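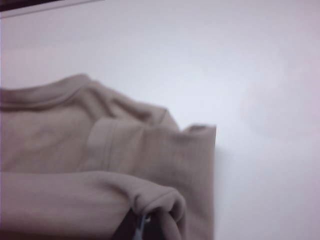

3. Pilling and Shape Retention in Cotton Knits After Repeated Washing

Home Reports Methods Data Contact

3.1 Background

Knitted cotton is made of interlocking loops, and the loops move when the fabric is wet and agitated. Two kinds of wear follow. Short fibers work loose and tangle into pills on the surface, and the loop structure relaxes, so that the piece becomes shorter and wider. Ribbed areas such as collars and cuffs are knitted differently from the body and do not relax at the same rate. A sweatshirt can therefore keep its body length and still lose the fit at the neck.

The project compared three single-jersey fabrics bought by the yard, listed here under their supplier names: Bandgate, Hakel and Vernard. All three are sold as pure cotton for casual tops. Fiber content was taken from the supplier labels and was not tested.

3.2 Method

Square specimens were cut from each fabric, overlocked on all sides and marked with a measuring grid in laundry-safe ink. Each specimen went through 20 wash cycles at 40 °C with a spin speed of 800 rpm. Half were dried flat on a rack and half in a tumble dryer on the low setting. Detergent dose and load weight were held constant, with plain cotton sheeting used as ballast.

Grid dimensions were read after the first cycle and after the last one. Specimens were left overnight in the textile lab before reading. Pilling was graded by eye against a set of printed reference cards, on a scale where 5 means no change and 1 means dense pilling. The grading was done under the same lamp each time, with the fabric label covered.

3.3 Results

Most of the length loss took place in the first cycle. Vernard shrank the most in length and Hakel the least. Tumble drying increased shrinkage in all three fabrics, and the effect was largest in Bandgate – the loosest knit of the group. Width changes were small and in two cases fell within the reading error of the ruler.

Pilling did not follow the same order. Hakel, which held its size best, had the lowest grade after the final cycle. Its surface is lightly brushed, and the raised fibers are the likely source of the pills. Flat-dried specimens graded slightly higher than tumble-dried ones.

3.4 Limitations

Only one machine was available. Specimens from 9 cycles were lost to a labeling error and had to be rerun, so the batches were not fully parallel. Rib fabric was left out of the wash series. The Hordiienko cutting template, used for all body specimens, does not fit narrow bands, and a second template would be needed to include collars in later work.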